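Doblar también era conversar

Entré a trabajar en la lavandería de Prako, en el polígono de Echeverría, cuando todavía doblábamos todo a mano, y confieso que le tengo cariño a aquella mesa larga donde se hablaba de los hijos, de las rodillas y de lo caro que estaba el aceite. En noviembre la empresa firmó con Urnance y llegaron los brazos.
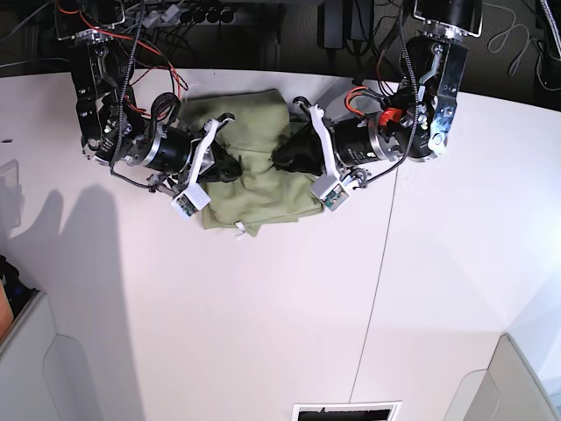
Dos brazos robóticos sujetan una tela verde sobre la mesa de trabajo.

Éramos 13 en el turno de tarde y por ahora seguimos siendo los mismos, lo digo antes de que alguien se asuste. Pero el oficio ha cambiado. Antes una cogía la prenda y las manos ya sabían; ahora hay que pensar cómo se le explica a una máquina dónde está la esquina de un trapo arrugado,
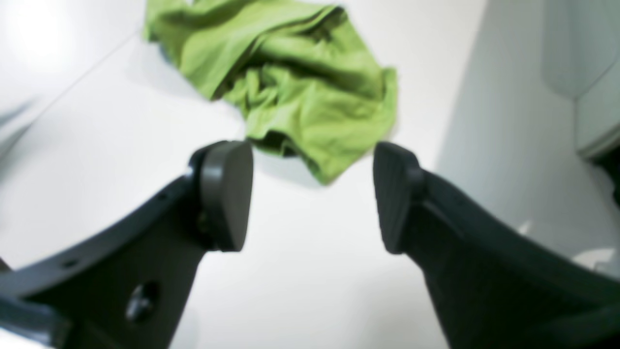 y esa paciencia, que es mucha, no aparece en ninguna nómina. De casi 2.000 piezas por semana hemos pasado a hablar de «intentos», palabra que a mí me sigue sonando a examen.

No estoy en contra, que conste (mis muñecas menos que nadie). Pido que quien enseña cobre por enseñar, y que nos dejen opinar antes de comprar los siguientes.
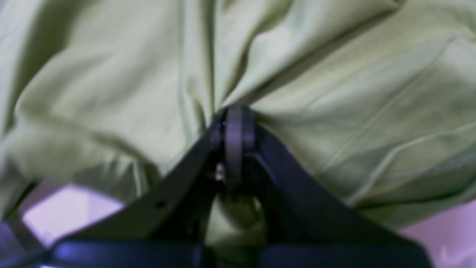 Lo que pedimos en Pakureo

En la otra planta, la de Pakureo, las compañeras ya han conseguido dos horas de formación pagadas. Quisiera lo mismo aquí, y que la mesa larga se quede donde está.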